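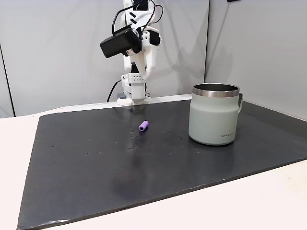
4 min read

May 20, 2018
By Catrin Probert

Sketitz mug scheme, progress report to Zorberg

Quick one this time, sorry, written between deliveries. Figures sheet follows separately from Shabnam.

Where we are. The scheme has been running for six weeks across both floors at Fidport. Paper cups gone from upstairs completely. Downstairs there's still a sleeve of them in the cupboard by the lift, for visitors, and they do get used by people who aren't visitors. Will deal with that in June.

The mugs. We went with the metal ones in the end, LocknLock, sage green with a matte finish and a steel rim. Big handle. Large enough that people stop going back for a second cup every half hour, or that was the thinking. The colour was Weronika's choice and it has gone down well, and it shows up nicely against the dark surfaces, so a mug left behind at the end of the day gets spotted. We looked at china first. Cheaper, but Fidport already had a box of chipped china under the sink and no one wanted more of the same.

The matte finish is holding up as far as I can tell. A few people have asked about scratching and I've told them no scourers, soft sponge only. Sohail has put that on the sheet above each sink. Whether people read the sheet is another matter.

Work surfaces. This is the bit I was asked to say more on. The dark tops are the main grumble. They look smart on the day they go in, then every smudge and fleck of dust shows, and any little bit of water too. You put a mug down, pick it up again and you've got something to wipe. Hashmi, who supplied them, say that's normal for a dark gloss sheet and to use a damp cloth followed by a dry one. We tried the damp cloth alone to begin with and it just moved the marks about. Damp then dry is better. It's also slower, and people in a hurry skip the dry part (me included).

Dull scuffs don't come out with either cloth. Have asked Hashmi wether there is a polish they'd recommend, no reply yet. Won't buy anything until they answer, don't want to make it worse.

Small items left out. Not strictly the mug scheme but it affects it. If there are bits and pieces lying on the top next to the mugs then nobody wipes underneath, they wipe round. Agreed with Anastasia that loose things go back in the trays before the cloth comes out. She has ordered trays, paid for out of the Fidport budget and not yours.

Washing and drying. Three wash points now, the last one went in late, the plumber came twice. Weakest part of the whole thing is drying. Mugs get rinsed, given a shake and put straight down on the nearest flat surface, and then the drops sit there. Racks would fix most of it. Two racks were in the original bid and only one has arrived. It is upstairs and it's full by mid morning. Have chased the other.

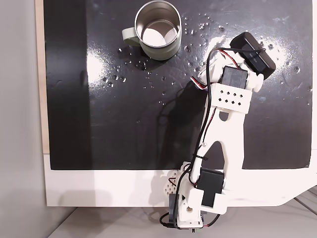 Is it worth keeping the dark tops if every drop of water shows on them?

For now we'd keep them. Changing them would cost more than the mugs did, and a second rack plus a dry cloth at each wash point ought to deal with most of the complaints.

Cloths. Switched from paper towel to washable cloths, Weronika takes them to the launderette with the kitchen towels. Going fine. Could do with more of them, the dry ones get used as damp ones by lunchtime and then there's nothing left to finish off with. Different colours might help. Putting a few extra on the June order, small sum, within the consumables line.

Money. Mugs came in under, wash points came in over, mostly the second plumber visit. Overall we are close to plan but I would like to move what's left on the mug line across to fittings if Zorberg is happy with that. Sohail will send the request on your form. Please let us know if the old form is still ok or if there's a new one, the link in your last email didnt open.

What people say. Mixed but more good than bad. They like the handle and the size. Complaints are that it is too heavy to carry two in one hand along with a plate, that all the mugs look the same, and that the steel inside shows tea marks (it does, bicarb on a soft sponge shifts them). On mugs looking the same – we thought about names, then stickers, and have settled on small rings round the handle. Shabnam is trying a few sorts at home first to see what survives a proper wash. Nothing bought yet.

Not done yet:
– second drying rack, chased
– handle rings
– answer from Hashmi on polish
– visitor cups downstairs, need a decision on guest mugs
– short note for new starters on rinsing and putting away

Guest mugs is the one I'd like your view on. We can either hold a few back from the spares or buy a plainer sort for visitors. Anastasia prefers the spares, I lean towards plainer ones, mainly as the green ones do seem to wander off after meetings. Only up to the next office so far, they've all come back.

Next report at the end of June. I'm away for part of that month so it may come from Weronika, same format. If you want to come and see the wash points before then, mornings are best, ring the downstairs desk first as the top door sticks and you can stand out there a while.

Contact: Catrin Probert, Sketitz, c/o Fidport front desk | © Sketitz 2018 | Back to top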